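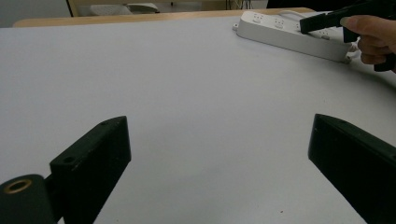
How to Fix a Wobbly Bookcase Without Buying Another One

Every flat-pack bookcase leans eventually. Mine, a five-shelf Stelari I put together one January with more confidence than skill, held out for two years and then began tipping to the left like a man trying to hear the next table's conversation. Straightening it took an afternoon, and most of that went into moving books.

What you need

A screwdriver that fits your screws (check first, I didn't)
Wood glue
A tape measure
Four small metal corner brackets with short screws
A wall strap or anti-tip kit
Furniture shims, or folded cardboard if you have no pride

Step 1. Empty it

All of it. I tried leaving the bottom shelf loaded "for stability" and had to stop halfway through and unload it anyway, on my knees, in bad light. Mine held 171 books, one of which was a 1,111-page history of canals that I am apparently never going to read.

Step 2. Find out what is loose

Put a hand on each side and push gently, left and right. Watch the back panel. If it slides in its groove or pulls away from the nails, you've found your culprit. That thin sheet looks like decoration, but it does most of the work of keeping the case square.

Step 3. Lay it face down and square it up

Get a second person for this. Mine was my neighbor Haiyan Xu, who has opinions about cam locks and shared them. Once it's down, measure from the top left corner to the bottom right, then the other way. The two numbers should match. If they don't, push on the longer diagonal until they do.

Step 4. Tighten, then glue

Snug up every screw and cam lock. Stop when it resists — particleboard strips easily and doesn't forgive. Where a wooden dowel has come loose, pull it, put a little glue in the hole, and press it back. Wipe off the extra before it dries into a permanent booger.

Step 5. Refasten the back

Pull any bent nails and put new ones in fresh spots between the old holes. I used short flat-head screws from Granport, with pilot holes, and they've held better than the nails did. Check your diagonals again before you drive the last few.

Step 6. Add the brackets

One in each back corner, tucked under a shelf where you won't see it. Make sure the screws are shorter than the panel is thick. I have one shelf with a small metal point sticking out of the side, and I find it with my elbow twice a month.

Step 7. Stand it up and level it

Old floors slope. Slide shims under the low side until the case stops rocking, then trim whatever sticks out.

Step 8. Strap it to the wall

Screw the strap into a stud, and don't skip it, especially if you have kids or a cat with ambitions.

Let the glue cure overnight before you reload. Heavy books go on the bottom, so the canals are now at floor level, holding everything down.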